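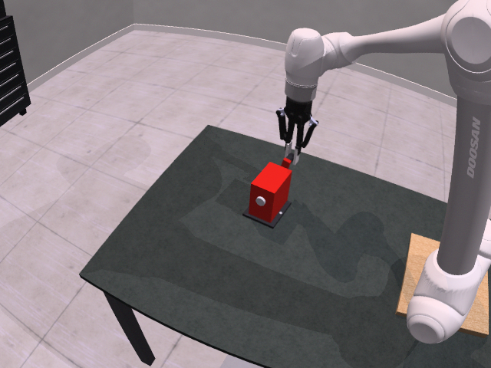

Department of Media and Communication, Digital Platforms Unit - Student Project Reports

Did turning on offline listening bring people back to Hulloter?

Hulloter, the music streaming app, gave offline listening to its free users in February and told everyone it was a fresh start. Our group wanted to see if listeners bought that. We didn't, much, and we still don't.

We collected 3152 public posts from the Hulloter help forum and threw out repeats and spam. We then asked students to fill in a short survey and got 343 usable answers. Most came from our own faculty, so they lean young and short of money.

The feature works, up to a point. Free users can save 800 tracks, but the app drops them if the phone hasn't been online for a while, and the notice explaining this is buried in the settings. The rival app Stirnuven has had something similar for ages and made far less noise.
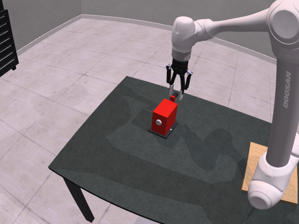
Fikre, replying to our draft on the class board, thought we were being too hard on the company and said a late feature was still better than a paid one. Fair enough, but we were asking whether people came back, and a favour to those who had stayed doesn't answer that.

Forum posts did jump after the launch. A good share of them were complaints about missing playlists, so we would be wary of anyone calling that engagement.

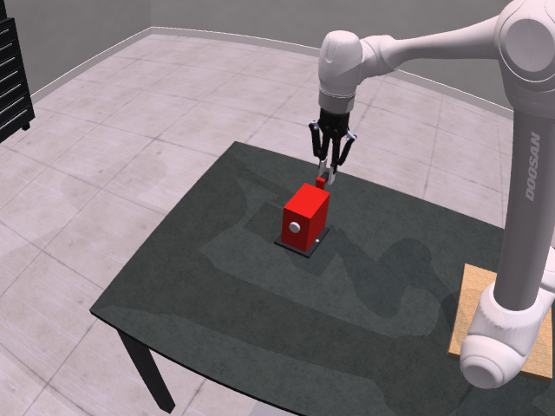 Limits of the survey

We had hoped for around 1000 answers and fell well short.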